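4.2 Simulated workbench and wrist view

The arm described in Section 3 was built in a shared workshop, on a bench that other members also use in the evenings. Leaving it set up for long test runs was not possible. We therefore made a simulated copy of the bench and did most of the early tuning there, moving to the real arm only when a change had held up in simulation. The copy was made in Starnenow, the simulator we had already used for the joint limits, and the arm model was exported from the same drawings we used to cut and print the parts.

We did not try to copy the whole room. The walls, the shelving and the lamp over the bench were left out of the first version, and so was the vise. What we wanted from the simulator at this stage was a wrist view close enough to the real one that a grasp routine tuned on one would run on the other without a new set of thresholds. The bench top mattered most for this, as it takes up most of the view whenever the hand is low. Our first bench top was a flat gray plane. Routines tuned over it did well in simulation and poorly on the real bench, where the grain of the wood was picked up as edges and sometimes taken for the side of a part.

We replaced the gray plane with a wood grain texture. The grain runs at an angle across the wrist view, with light and dark bands close together, and this gave the edge finder the same kind of trouble it had on the real bench. We count that as a gain. The fingers were given a plain matte black material. Figure 3 is a render from the wrist view with the gripper open over bare wood, the condition we call the empty bench case.
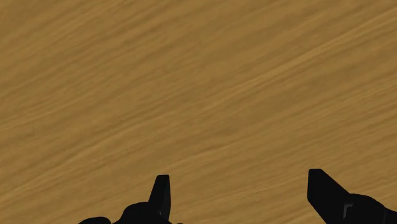 Figure 3. Wrist view in simulation, empty bench case. Both fingertips stay in view at the bottom with the gripper open.

Yusof, commenting on an earlier draft, asked whether the empty bench case was worth running at all, given that a gripper with nothing to pick up cannot fail to pick it up, and suggested that the time would be better spent on cluttered benches. Our answer is that the empty case is where false detections are easiest to separate from other errors. With no part present, any detection is wrong by definition, and there is no need to argue over whether the box was drawn in the right place. We kept the case and added the cluttered bench as a separate test, reported in Section 5.

Each empty bench test was 100 renders, with the hand moved to a new position over the wood between renders and the fingers held open. We ran the test once with the detector as first tuned over the gray plane and once after retuning over the wood. The first version reported a part in 9 renders. After retuning it reported a part in three. In all three the detection lay along a light band in the grain, and in none of them did it touch a finger. We have left these in the results and have not masked the grain by hand.

The fingers needed separate treatment. They are always at the bottom of the wrist view, and a detector that looks for dark shapes will find them every time. We tried a fixed mask first. It worked until the gripper closed, at which point the fingers moved out from under it. The mask is now drawn from the joint reading – the finger model is projected into the view at the current opening and the covered area is ignored. This adds a small delay to each cycle, which we did not find to be a problem at the speeds used here.

Two differences between the simulated and real views remain. The first is the fingertips. The real ones are printed and were sanded by hand to fit the Fevano pads, so their edges are less regular than the model's. We grew the mask by 8 pixels on every side to cover this. The second is focus. The real camera has a fixed lens and goes soft when the hand is very low, and our simulated camera does not follow it closely. We did not correct for this, and grasps started from the lowest hand positions should be read with that in mind.

The renders were made on a desktop computer in the workshop. The motor controller is a Dornska board, and its command delay was measured on the bench and entered in the simulator as a constant. A delay that varied with load would be closer to the truth – we saw it grow when two joints moved together – but the constant was enough for the slow approach moves tested in this section. The faster moves in Section 6 were tuned on the real arm only.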